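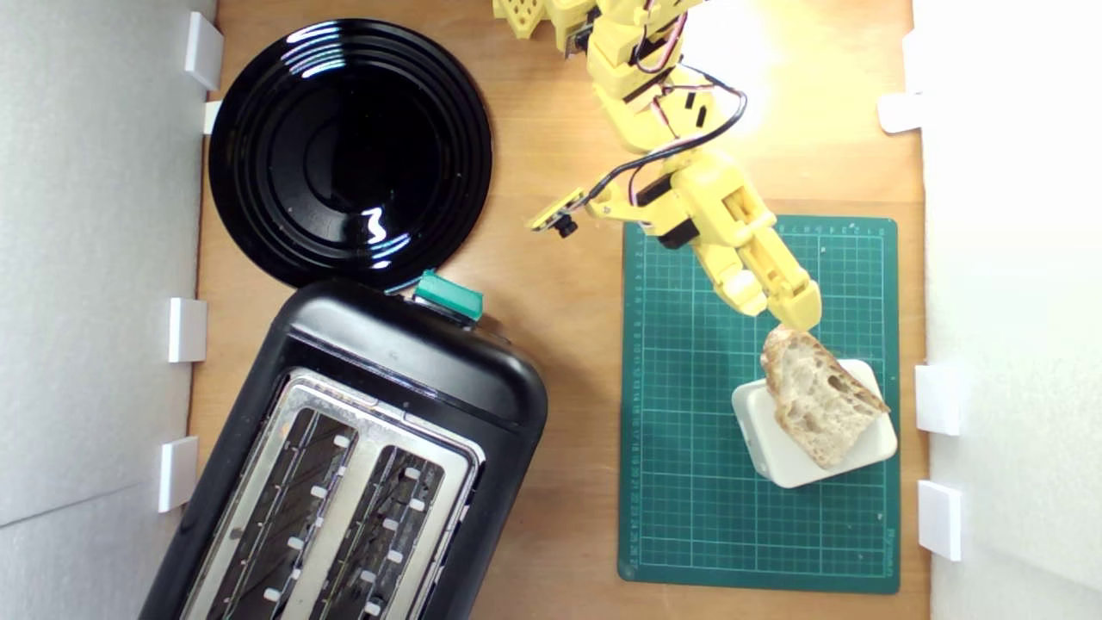
A crusty wedge with an open crumb.

Maglaya Bakery – Overnight Bread Baker and Weekend Counter Help

Maglaya Bakery is hiring for 2 positions at our shop on Traltorport Road. One is a full-time overnight baker. The other is a part-time counter job, Saturday and Sunday mornings. Both are open now and we would like to have people started by the end of April.

About the bakery

We bake sourdough, pan loaves, rolls and a small number of sweet items. Most of what we make is sold the same day, either over the counter or to restaurants and two grocery stores in town. The shop is owned by Cherry Mae Lumbao and her sister Lovely. Efren Barredo runs the night shift and has been in charge of the bread since the bakery moved out of its old space in Urnska.

On a normal weeknight we bake 166 country loaves plus rolls and pan bread. Before holidays the total goes up to 1,000 pieces, counting rolls, and everyone on the night crew works those nights. Please do not apply for the baker job if you need Thanksgiving week off.

Position one: Overnight Baker (full time)

Hours are 10 p.m. to 6:30 a.m., five nights a week, with a half-hour meal break. The two nights off are always together. You will work with Efren and one other baker, Rongrong Jiang.

The work:

Scaling and mixing doughs from our formula sheets
Dividing and shaping by hand
Loading and unloading the deck oven
Feeding the starters and writing down times and temperatures in the log
Packing wholesale orders for the driver, who leaves at 5:45 a.m.
Cleaning the mixer, bench, couches and floor at the end of the shift

You need at least one year of paid work in a bakery or restaurant kitchen. It does not have to be bread. We have trained people who came from pastry and from pizza, and the shaping comes with practice. You do need to be comfortable reading a formula in grams and doing the math when a batch is scaled up or down. You need to lift 50-pound flour bags from the floor to the bench several times a night and stand for the whole shift.

The oven area is hot in summer. There is a fan and the back door can be opened, but you should know this before you apply.

Training lasts 3 weeks and is paid at the full rate. For the first week you will shape rolls and work the packing table. After that you move to the mixer, then to the oven. Efren decides when you are ready to run the oven without him standing there, and it can take longer than the training period.

Position two: Weekend Counter Help (part time)

Hours are 6:30 a.m. to 1 p.m. both days. There are sometimes extra shifts during the week when somebody is sick or on vacation, and you can take them or not.

The work:

Setting up the shelves and the front case before we open at 7
Waiting on customers, slicing and bagging bread, running the register
Answering the phone and writing up special orders
Making drip coffee (we do not have an espresso machine)
Wiping down, sweeping and counting the drawer at close

No experience is needed. You must be at least 18 to use the slicer. Customers ask a lot of questions about ingredients, mostly to do with allergies, so you will need to learn what is in each item and be willing to go to the back and check the sheet if you are not sure. Guessing is not acceptable.

Sundays are busy from opening until the bread runs out. The line is often out the door by 8. If you like a quiet job, this is probably not the right one.

Pay and benefits

Pay depends on experience and will be stated in writing before your trial shift. Night shift hours are paid at a higher rate than day hours. Counter staff split tips evenly by hours worked. Full-time staff get health insurance after 60 days, paid vacation after six months, and five paid sick days a year. Everyone gets a loaf per shift and half off anything else in the shop. Aprons are provided and washed here. Shoes are your own and must be closed and non-slip.

There is free parking behind the building for night staff. Counter staff park on the street. The first bus on weekends does not get here until after 7, so counter applicants should have another way to get to work.

How to apply

Bring a resume or a short letter to the counter Tuesday through Friday after 2 p.m. and ask for Tracey Dobson, who handles hiring and the schedule. You can also leave it in an envelope with her name on it. If you do not have a resume, write down your last two jobs, what you did there and a phone number for someone who supervised you. Please say which position you want and the earliest date you could start.

We also have a listing on the Jistari job board. Applications sent through the board do reach us, but they come in once a day and we are slower to answer them.

Tracey will call people we would like to meet. Interviews take half an hour and are held at the shop. After that, baker applicants are asked in for one trial shift of four hours, and counter applicants for one of two hours. Trial shifts are paid whether or not we hire you. For the baker trial, wear long pants, tie back long hair and leave rings and watches at home.

Everyone who comes in for an interview will hear from us either way. We cannot call back everyone who applies, but we keep applications for six months and do go through them when something opens up – Rongrong was hired from that folder.

Both listings will stay up until the jobs are filled.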